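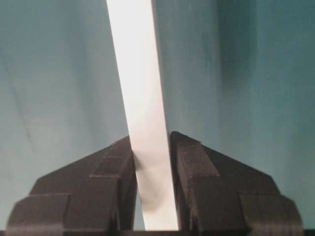 返信:霧野
自分は34章の門番は最初から死んでいたという読みには反対です。死者だとすると、2章で領主の館の敷居をまたげた理由がつきません。あの世界では死者は招かれないと敷居を越えられないと、1章の終わりではっきり書かれています。

返信:tamaki_r
スレ主です。敷居の件は自分も考えました。ただ、2章で門番は館に「呼び出されて」いるんですよね。領主の使いが来て、門番を連れて行く。あれを招きと数えるなら矛盾しません。

スレの題名が「Mamgate 34章の門番について」なので最初から読む人は少ないと思いますが、念のため書いておくと、ここから先は最終章まで全部ネタバレありです。未読の人は戻ってください。

返信:霧野
使いが来たのは門の前までで、使い自身は館の者ではないです。館の主の口から招かれないと駄目、という条件だったはず。1章の葬儀の場面で、未亡人が「入りなさい」と言うまで夫が戸口に立ち続けていたのを思い出してください。代理が効くなら、あの場面で息子が先に声をかけた時点で入れたことになります。

返信:ほしのり
横から失礼します。先週読み終わったばかりです。
息子が声をかけたのに入れなかったのは、息子がまだ家を継いでいないからだと思っていました。領主の使いは印章を持っているので、立場としては代理になるのでは。
どちらにしても、34章で門番が自分の名前を思い出せないのは、死者の側に寄っている証拠に見えます。

返信:tamaki_r
印章は見落としていました。あれは通行証の意味だけだと思って読み流していた。

名前の件は大きいですよね。Dandnessの死者は名前から失っていく、というのが中盤の狼の一族の話で繰り返し出てくるので。パン屋の娘が姉を呼べなくなるところとか。

返信:古井戸
名前を忘れるのは死者だけではないです。門に長く勤めた者も忘れる。18章の、先代の門番の帳面のくだり。最後のほうの署名が全部「門番」になっている。先代はその後も生きていて、隠居して鳩を飼っています。
だから34章は「死んでいた」ではなく「門になった」という話だと思います。

返信:霧野
古井戸さんに賛成です。門番が人としての部分を門に渡していく話で、生き死にはあまり関係がない。

返信:mugi
死んでいる派です。
隠居した先代が生きている保証がどこにもない。先代に会っているのは主人公だけで、主人公はその時点で死者が見えるようになっています。鳩が先代の手から餌を食べないという描写、あれは何のために入っているのか。

返信:古井戸
餌を食べないのは、冬で弱っているからと本文に書いてあります。そこまで疑い出したら登場人物の誰でも死者にできてしまう。

返信:mugi
書いてあるのは主人公の推測であって地の文の説明ではないです。一人称なので。

返信:白湯
版によって違うかもしれません。
自分が持っているのはJaber文庫の旧訳で、鳩のところは「冬で弱っているのだ、と先代は言った」になっています。推測ではなく先代の台詞です。mugiさんは新訳ですか。

返信:mugi
新訳のほうです。一冊本で653ページのやつ。「冬で弱っているのだろう」だけで、誰の言葉かは書いていません。前後を読むと主人公の内心に読めます。

返信:白湯
なるほど、そこが違うなら議論も割れますね。旧訳は会話の話者を足す癖があります。原文では誰が話しているか曖昧にしてある箇所を、読みやすいように「と誰々は言った」で埋めている。当時の編集方針だったのではと思っていますが、確認はできていません。

返信:ほしのり
旧訳って今も手に入りますか。新訳しか見たことがないです。

返信:白湯
絶版です。古本だと上下巻そろいで1000円で買いました。状態が悪いのを気にしなければその程度で出ることがあります。下巻だけ高いことが多いので、そろいで探したほうがいいです。

返信:tamaki_r
自分も新訳です。34章の該当箇所、旧訳ではどうなっていますか。新訳は最後の段落がこうです。

「門は閉じた。閉じたのが誰の手だったか、もう言うことができない。」

返信:白湯
旧訳はこうです。

「彼は門を閉じた。もはやそれが自分の手であるとは言えなかった。」

返信:霧野
全然違いますね。旧訳だと門番の視点で、体の感覚が失われていく話になる。新訳だと主人公が語っていて、見ていたはずの門番がいなくなった話に読める。

返信:古井戸
旧訳で読んだ人間が「門になった」派で、新訳で読んだ人間が「死んでいた」派なのか。自分は旧訳です。

返信:霧野
自分は新訳ですが門になった派です。

返信:mugi
訳の違いだけでは決まらないと思います。新訳の「もう言うことができない」は、言えるのに言わないとも取れる。主人公が門番の正体を知っていて、読者に隠している可能性がある。

返信:榛
久しぶりに書き込みます。原書で読みました。
最後の一文は主語のない受け身に近い形で、どちらの訳も間違いではないです。ただし「手」は原文では複数で、門番の両手とも、門番と主人公の手とも取れます。訳ではどちらも消えています。個人的には主人公も一緒に閉めたのだと思っています。

返信:tamaki_r
それは考えたことがなかった。主人公も閉めたのだとすると、次の門番は主人公ということになりますか。

返信:榛
そう読んでいます。35章以降で主人公の名前が一度も呼ばれなくなります。狼の族長も「あんた」としか呼ばない。それまでは毎回名前で呼んでいた人です。

返信:ほしのり
今確認してきました。本当に呼ばれていない。最終章の手紙の宛名も空白でした。印刷の都合だと思っていました……。

返信:mugi
宛名の空白は気づいていましたが、門番の継承とは結びつけていませんでした。そうなると門番が死んでいても生きていても話は通りますね。死んでいた派は取り下げませんが、重要度は下がった。

返信:古井戸
取り下げないのか。

返信:mugi
取り下げないです。16章で門番の影だけ描写がないので。市場の場面で全員の影が石畳に伸びているのに、門番だけ出てこない。

返信:古井戸
16章の市場は門番が屋台の下にいるからです。日陰です。

返信:mugi
屋台に入る前に広場を横切っています。

返信:霧野
広場を横切るところは新訳だと夕方で、旧訳だと昼過ぎだったりしませんか。前に別のスレで時刻の食い違いが話題になっていたような気がする。

返信:白湯
旧訳は「午後も遅く」です。影は出ます。門番の影については何も書いてありません。書いていないだけなら、パン屋の主人の影も書いていないです。

返信:mugi
パン屋の主人は5章で死んでいませんでしたか。

返信:白湯
死んでいません。死んだのは粉屋です。

返信:mugi
失礼しました。粉屋でした。

返信:ponzu
Wanbergの話は出ていませんか。同じ作者の短編で、門番が出てきます。
Mamgateより前に書かれたもので、若い頃の門番が川の渡し場で働いている。そこで一度溺れていて、引き上げられたところで話が終わります。息を吹き返したとは書いていない。

返信:tamaki_r
未読です。どこで読めますか。同一人物だと確定しているんですか。

返信:ponzu
短編集の表題作です。名前は出ませんが、左耳が欠けていて、結び目を数える癖がある。Mamgateの門番と同じです。

返信:霧野
左耳はMamgateでは右耳では。3章で、右耳に帽子をかぶせて隠している。

返信:ponzu
右でしたっけ。手元にないので確認できないです。短編は左で間違いないです。

返信:榛
Mamgateは右です。原書でも右。
別人なのか作者の間違いなのか、鏡像になっていることに意味があるのか、昔から意見が割れています。この世界では死者は左右が逆になるという説もありましたが、本文に根拠はありません。

返信:mugi
根拠がないのは承知で、その説は好きです。

返信:古井戸
でしょうね。

返信:ほしのり
作者のMaysoun Rizkさんは何か言っていないんでしょうか。あとがきや対談などで。

返信:榛
新訳のあとがきに短い文章が載っています。門番については、書き始めたときは端役で、名前をつけるのを忘れたまま最後まで来た、とだけ。

返信:霧野
忘れたまま、を真に受けていいのか。

返信:白湯
旧訳のあとがきは訳者のもので、門番には触れていません。地名の読みの話がほとんどです。ダンドネスかダンネスかで迷った、とか。

返信:紙魚太
読みながら思ったんですが、門番の話ばかりで誰も狼の一族の裏切りに触れていないのは何故ですか。34章で門が閉まったせいで、外に出ていた狼が全員締め出されている。門番が死者だろうが何だろうが、あれを閉めた判断がひどいと思う。初読のとき腹が立って、しばらく続きを読めませんでした。

返信:tamaki_r
題名が門番なのでそちらに偏りました。締め出された件は自分も納得していないです。族長が主人公を責めないのも不自然に感じる。

返信:古井戸
責めていますよ。「あんた」呼びがそれでは。榛さんの説だと名前が失われたせいですが、単に怒っていて名前で呼びたくないだけとも読める。

返信:榛
族長についてはその読みも成り立つと思います。手紙の宛名のほうは別に考えないといけませんが、あの手紙は族長が書いたものなので、そこも怒りで説明できてしまいますね。ちょっと考えます。

返信:紙魚太
族長が怒っているという読みのほうがしっくりきます。締め出されたのは弟ですし。

返信:霧野
弟は閉まる前に自分から外に出たのでは。29章で族長と喧嘩して、朝には寝床が空だった。

返信:紙魚太
出たのは自分からですが、戻るつもりだったから荷物を置いていったんだと思います。外套も置いたままです。

返信:mugi
外套は死者には要らないので。

返信:古井戸
弟まで殺さないでほしい。

返信:tamaki_r
弟については別スレを立てたほうがよさそうですね。29章から読み直してからにします。
その前に短編集を探してきます。ponzuさん、短編集に他のMamgate関連の話は入っていますか。

返信:ponzu
直接つながるのは表題作だけです。最後に入っている灯台の話に、鳩を飼っている老人が出てきますが、先代かどうかはわかりません。そちらの鳩は餌を食べます。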